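Nuritz Spanner Set with Clear Tray

Sold by Mureo, Flestommont. Product code 627. In stock.

We don't usually stock spanner sets. Most of them are padded out with sizes you will never touch, so that the number on the lid looks good, and then the one size you do need turns out to be missing. So-ying Kuo, who buys for our hand tool counter, turned this one down twice before she agreed to try it. What follows is what we think of it after a spell of use on our own bench, including the bits the maker would sooner we left out.

What you get

An adjustable spanner with a plain dull finish, polished open-ended spanners in fixed sizes, and a clear plastic tray to keep them in. You can buy the tray separately, and we will come to whether you should.

The adjustable is the piece people pick up first in the shop. The maker's leaflet calls it "the only wrench you will ever need". We have read that sentence on a lot of leaflets. An adjustable is a fallback. It is handy when you don't know the size, or when the nut is some odd thing from the back of an old pump, and it will still chew the corners off a tight nut if you don't wind the jaw right up and pull in the proper direction. 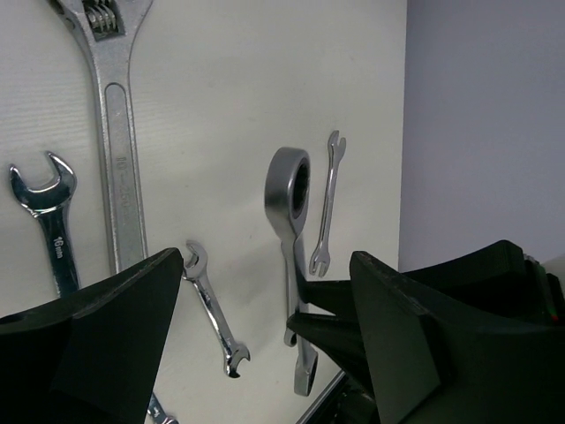 The finish is where we would argue with the price. Polished chrome looks smart on the counter and shows every thumbprint by lunchtime. It also gets slippery with oil on your hands. The duller finish on the adjustable is easier to hold and we wish Nuritz had used it on everything. When we asked, they said customers prefer shiny. Perhaps they do. Ours mostly ask whether the sizes are easy to read, and the 16mm is marked down the shaft in characters you can make out without hunting for your glasses.

Fit is decent. We tried the open-ended spanners on new bolts and on some tired ones, and they sat well on the new ones. On the tired ones they did what any open-ended spanner does, which is slip if you are greedy. If you have a rounded nut, buy a ring spanner or a socket and leave this set alone.

The leaflet claims the jaws are good for "2,000 heavy turns". We don't know what a heavy turn is and the leaflet doesn't say. We have left the figure off our shelf card.

The tray

Trays are normally the part that ends up in the shed with screws in it. This one has slots in the sides and small gold-coloured fasteners along one edge, and being see-through it does save some rummaging. It has a slightly brown tint, so don't expect it to look like glass.

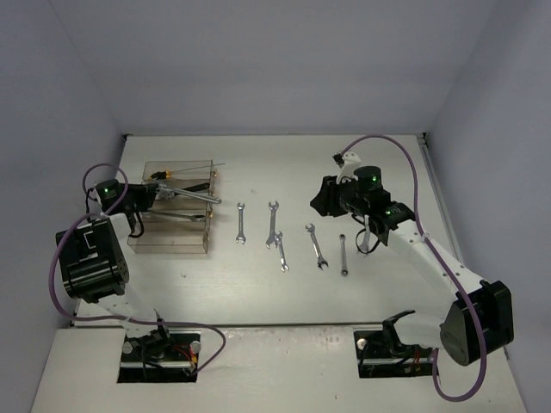
Our doubts about the tray are the usual ones. Clear plastic scratches, and steel tools are good at scratching it. It needs a flat top to sit on and we wouldn't carry it loaded up a ladder or sling it in the back of a van. The longer tools are also awkward to put back one-handed, so if you tend to throw things in from a distance you will be happier with a canvas roll. We sell one by Kozłowski that costs less, hides everything from view and will probably outlive the tray.

If you keep a tidy bench and work in one spot, the tray earns its room. If you don't, buy the spanners on their own. We would sooner sell you less than have it come back.

Care

Wipe the tools after use and put a drop of light oil on the worm screw of the adjustable now and then. Wash the tray in warm soapy water. Keep solvents away from it, brake cleaner above all.

Guarantee and returns

Nuritz guarantees the spanners for 7 years against breakage in normal use. Using one as a hammer doesn't count, and neither does a length of pipe over the handle. The tray has no guarantee beyond your ordinary rights. Unused sets can come back to the shop within 100 days with the receipt.

The next delivery is due in July. The price may go up then and we have told Nuritz what we think of that.

Comments (4)

benchend
Bought the set without the tray on your advice. Spanners fine. Still think the adjustable is dear for what it is.

Marrow Lane
Does the tray come apart for cleaning? I can see fasteners but don't want to crack it.

Mureo shop
We haven't taken one apart so can't promise it goes back together. A soft brush gets into the slots well enough.

oldpump
Agree about the chrome. Mine looks lovely and I keep dropping it.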